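The gripper finally closes straight

I spent most of Sunday on the floor with a tiny screwdriver in my teeth, and I'm happy to report that the gripper build has reached the stage where I want to show it to everybody. My family have been very patient.

For anyone who missed the earlier posts, I'm making a pair of hand-held grippers. You hold one in each hand and work the fingers yourself, with a camera on the tool looking down past them, and the recordings become practice material for the robot arm I'm putting together at Nodemcombe (our shared workshop, the one with the terrible stairs). The arm is nowhere near ready. The grippers very nearly are!

The big problem last month was slop. Each finger hangs off a linkage, and each linkage swings on a pivot pin, and my first pins were just bolts I had in a jar. They fitted in the sense that they went through the hole. Close the fingers on something solid and all was well, but close them on the edge of a T-shirt and one finger would arrive first, nudge the cloth sideways, and the other would shut on nothing. I tried washers. I tried thicker washers. I tried a blob of grease, which improved nothing and got on my jumper.

Polyxeni Galanis, who has the bench next to mine, picked it up, wiggled it for two seconds and told me to stop fiddling and ream the holes properly. She lent me her reamer and stood there while I did it, wincing at my technique. Proper pins went in that evening and the difference is enormous. The fingers now meet in the middle and they meet flat, and I opened and closed them 50 times in a row just because it felt so nice.

The finger pads have changed too. I went through 5 different materials, including a bit of bicycle inner tube (grips beautifully, leaves black marks on everything) and the foam from an old mouse mat (fell off). The blue pads I've settled on are soft enough to pinch a single layer of cloth and just tacky enough to hold it. I glue them on and leave them under a clamp overnight, and so far none have peeled.

The other thing I'd got wrong was the trigger spring. Mine was far too strong, and after 10 minutes of folding my hand ached so badly that I was dropping things. Sotiris Mitsotakis-Vlachou had a bag of lighter ones left over from his Rorkedon project – a sort of walking table, don't ask – and the second one I tried was spot on. Firm enough that the fingers open by themselves, light enough that I can keep going for a good long session.

So, on to clothes! I'd been practising on tea towels, and tea towels are easy. They're flat and square and they do what they're told. Real clothes have hoods and collars and linings that slide about inside, and you find out very quickly where your fingers are too fat.
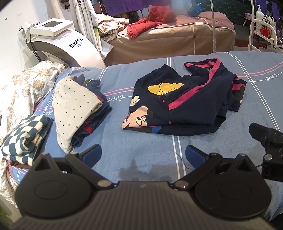
Fingers wide open over the sheet by the folding pile, with the navy hooded one lying loosely folded.

Hoods are my current enemy. With a flat cloth I can pinch a corner, lift, and bring it over in one go. A hood wants to flop back the moment I let go, so I've been trying it with both grippers: one holds the neck down while the other tucks the hood in. That means crossing my wrists, and the housings bump into each other if I come in too low. I've shaved a little off the outer corners of the next pair in the drawing, around 2 mm, and I'll print those once Grurnberg (the slow printer, named by somebody long before I joined) is free again.

Thin fabrics are going better than I expected. The trick is to come down at a shallow angle and let the lower finger slide under the fold before squeezing. Coming straight down from above just pushes the cloth into the sheet and I end up pinching both. It took me ages to spot that, and I only did when I watched my own recordings back at half speed with a cup of tea.

Still on the list: a better strap for the wrist, a tidier way to run the cable, and some marks on the linkage so I can read how far open the fingers are. I've also promised Polyxeni I'll buy my own reamer. If any of you have folded hooded things with two-fingered tools and found a neat way of doing it, please leave a comment, I'd love to try it before I record the next batch.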